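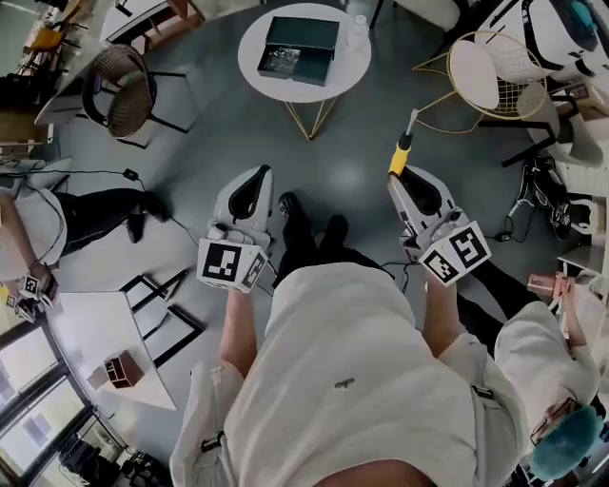 Wann sagt man dem Kunden, was sein alter Wagen noch wert ist?
Vor der Probefahrt mit dem neuen. Nach der Probefahrt riecht er schon das frische Leder, und jede Zahl klingt wie eine Beleidigung.

Notizen zum Vortrag »Inzahlungnahme ohne Tränen«, Händlertreffen, Donnerstag, zweiter Block nach dem Kaffee

Einstieg. Kurz vorstellen, Verkaufsleitung Trevelier, Gebrauchte und Inzahlungnahmen. Nicht die Geschichte mit dem Cabrio erzählen. Die kennt die Hälfte im Saal, die andere Hälfte war dabei.

Dann gleich die Zahl: 3682 Euro. So weit lagen im Dezember bei einem Siebensitzer Kundenwunsch und unser Angebot auseinander. Pause machen. Fragen, wer schon einmal mehr hatte. Es gehen immer Hände hoch, und es ist immer jemand dabei, der »Wohnmobil« ruft.

Erster Punkt: woher der Wunschpreis kommt. Der Kunde hat am Abend vorher auf dem Sofa Inserate gelesen, und zwar die teuersten. Dass ein Inseratspreis eine Hoffnung ist und kein Kaufvertrag, muss man ihm sagen, aber bitte nicht in diesem Ton. Kaj Kirkegaard druckt bei uns drei vergleichbare Angebote aus und legt sie kommentarlos auf den Tisch. Kommentarlos ist der schwierige Teil. Kaj hat dafür ein Jahr gebraucht.

Hier langsamer sprechen. Beim letzten Mal war ich nach zwölf Minuten auf der Schlussfolie.

Zweiter Punkt: der Rundgang ums Auto. Immer mit dem Kunden zusammen. Wer allein auf den Hof geht und mit ernstem Gesicht zurückkommt, wirkt wie ein Arzt in einer Vorabendserie. Den Kratzer an der Stoßstange soll der Kunde selbst ansprechen, er weiß ja seit Monaten davon. Reifen, Scheckheft, Zweitschlüssel. Der Zweitschlüssel liegt nach Kundenauskunft grundsätzlich »zu Hause in der Schublade«. Erst in den Vertrag schreiben, wenn er auf dem Tresen liegt.

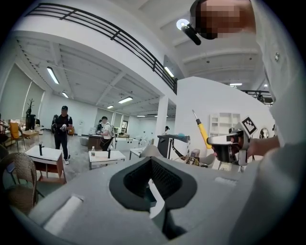

Runde Leuchte an der Decke, rechts eine Person in weißem Hemd.

Dritter Punkt: die Bewertung selbst. Wir arbeiten mit Civik, andere im Saal nehmen Molham, und bevor der Glaubenskrieg ausbricht: Beide Programme wissen nicht, dass im Kofferraum ein Hund gewohnt hat. Das Programm liefert den Ausgangswert, den Rest macht die Nase. Im vorigen Jahr hatten wir 269 Inzahlungnahmen, bei 53 davon haben wir den Programmwert von Hand nach unten korrigiert. Nach oben auch, aber das merkt sich keiner, am wenigsten der Kunde.

Falls jemand nach Elektroautos fragt: Batteriezertifikat verlangen, sonst Abschlag. Mehr sage ich dazu nicht, mehr weiß ich auch nicht. An Shagufta Pirzada verweisen, sie sitzt in der zweiten Reihe und ist vorgewarnt.

Vierter Punkt: die Zahl nennen. Ein Satz, ein Betrag, dann Mund zu. Nicht »also wir hätten da jetzt mal so an ungefähr gedacht«. Wer so anfängt, verhandelt gegen sich selbst und verliert auch noch. Beispiel vorspielen, Monique Riviere macht die Kundin. Sie spielt sie erfahrungsgemäß sehr gut, Wasser bereitstellen.

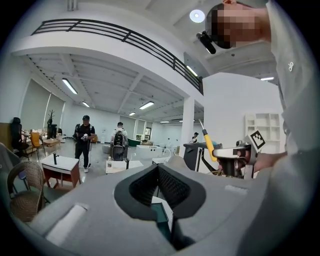
Wenn der Kunde danach schweigt, schweigt man mit. Im Saal kurz vorführen, fast 100 Sekunden wären ehrlich, aber das hält vor dem Mittagessen niemand aus, also zehn. Was man in der Stille auf keinen Fall tut: Fußmatten anbieten. Fußmatten sind das Eingeständnis, dass man die eigene Zahl peinlich findet.

Einwand, der sicher kommt: »Der Händler drüben gibt mir mehr.« Kann sein. Dann ist meist der Nachlass auf den Neuen kleiner, und man rechnet beides nebeneinander auf ein Blatt. Zuzahlung unten, dick unterstrichen. Das Blatt bekommt der Kunde mit. Manche kommen damit wieder, einer kam mit dem Blatt von drüben, das war leider besser.

Fragerunde bis halb zwölf. Vorlage für das Vergleichsblatt liegt am Ausgang, Kugelschreiber bitte wieder zurück.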